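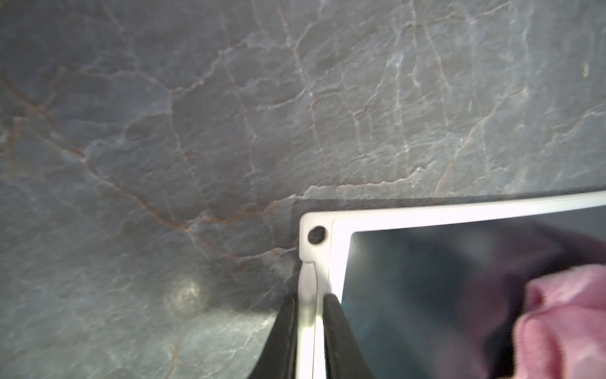 Grey marble with pale and rust-coloured veining.

Shop burglaries: what the Trokwood figures show

The district crime summary for Trokwood went out to member businesses on 13 December 2022. It covers burglary and attempted burglary at commercial premises, counted from the start of March to the end of November. Theft during opening hours is recorded separately and is left out here. Robbery, where force or the threat of force is used against a person, is also left out.

There were 296 recorded offences in the period, of which 70 were attempts where no entry was gained. An attempt is logged when there is damage to a door, window, shutter or roof light that fits with someone trying to get in. Scratches round a lock with no other sign are usually logged as criminal damage, so the true number of attempts may be higher.

Method of entry

Rear doors were the most common point of entry, mainly timber doors with a single cylinder lock. In most of these the cylinder was snapped where it stood out from the handle plate. A cylinder should sit flush with the plate or no more than 3 mm proud of it. Members can check this with a ruler from outside.

Front glazing came second. Laminated glass held in a number of the attempts, but in several the beading was on the outside and the pane was lifted out whole. Premises in the older part of Korletey are more likely to have external beading and should look at this first.

Shutters were forced less often. Where they were, the bottom rail had been lifted at one end with a bar. Pin locks at both ends of the rail make this harder. A centre lock alone does not.

Six entries were made through a flat roof, all of them in the Gedorby parade, where the units share one roof and a fixed ladder at the back. The ladder now has a locked cover over the lower rungs. Keyholders who need access for gutters or plant should ask the managing agent for the code and allow a day for a reply.

Alarms

An alarm was fitted at most of the premises entered, but not all of them were set. Where an alarm was set and sounded, the time spent inside was short and the loss was mostly limited to the till and the display nearest the door. Where it was not set, stock rooms were searched.

Police attendance depends on a confirmed signal. This means two detectors triggered in turn, or one detector together with sound or video checked by the monitoring centre. A bell-only system does not qualify. If a system has had too many false calls in a rolling year the response can be withdrawn, and the monitoring centre will write to the owner when that happens. Members who have changed address or trading name should make sure the letter would reach them.

Cash and keys

Tills should be left empty and open overnight. Floats kept on site should be in a safe fixed to the floor or wall according to the maker's instructions. Some of the safes taken this year were freestanding and were removed whole.

Spare keys were found and used in a small number of cases, usually for a van parked at the back. Vehicle keys should not be stored in the same room as the rear door.

After a break-in

Call 999 if anyone may still be inside, and stay out. Otherwise report on 101 or online and ask for the crime number, which the insurer will want. Do not sweep up glass or wipe surfaces until the police have said whether an examiner will attend. If rain is coming in, cover the opening from outside where possible and note what was moved.

Recorded footage should be saved the same day. Many recorders write over old footage without warning, and the clock is often wrong – write down the time shown on the recorder next to the real time.

Lock checks

Jailson Toledo will carry out lock and door checks for members in Korletey and along the Nulitz road from the second week of January. A check takes 40 minutes and covers doors, ground floor windows and shutters. It does not cover alarm wiring. Bookings are taken at the front desk, and the keyholder must be present. Written results go to the keyholder only and are not passed to insurers.

The next summary will be issued in March and will include Gedorby as a separate table.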